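Music › Live events › Working papers
2022-11-28 | Eglė Liepiņa and Selamawit Wako
8 shares | 2 comments

4. Who votes, and when

The Flurevia prize gives two sets of awards on one night. A jury set, decided weeks before. And a public set, where the phone lines and the web form stay open until the last song but one. We wanted to know whether playing live during the show moves the public vote. Short answer: yes, but only for acts people didn't know already.

We had 183 ballots from the hall and 157 from people watching the stream at home. Hall ballots were on paper, handed in at the doors. Stream ballots came through the Stevley site, time stamped. Priit Kütt matched the stamps to the running order by hand, twice, and the second pass is the one used here.

Stream voters went late. Most of them waited untill their favourite had played, then voted within the same song. Hall voters filled in the card early, often before the opening act, and few changed it. So the two groups are not really answering the same question. Hall: who do you like. Stream: who was good tonight.

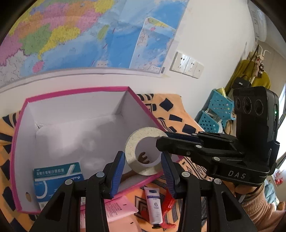

Figure 2.

Best newcomer is where it shows. Teoh opened the night and took the stream vote easily, but came third in the hall. Sustik, who had the bigger single and did not play, won the hall and the prize. Best group, no gap to speak of — both sides went for the same band, and the band had toured all year.

Gediminas Petrauskas (personal communication, February) thinks the order of the acts matters more than we allow. Fair point. Teoh opened, and an opener gets the freshest crowd. We can't split the two effects with one ceremony. Would need a year where the running order is drawn by lot, and the organisers have said no to that so far.

Two limits. Stream voters chose to answer, and they were keen. Also the paper card listed the nominees in alphabetical order while the site shuffled them, wich we found out only afterwards. Stankevičius saw the same trouble with an older radio poll, and his fix (drop the top name, run it again) leaves our newcomer result standing but weaker.

Section 5 takes up the jury set.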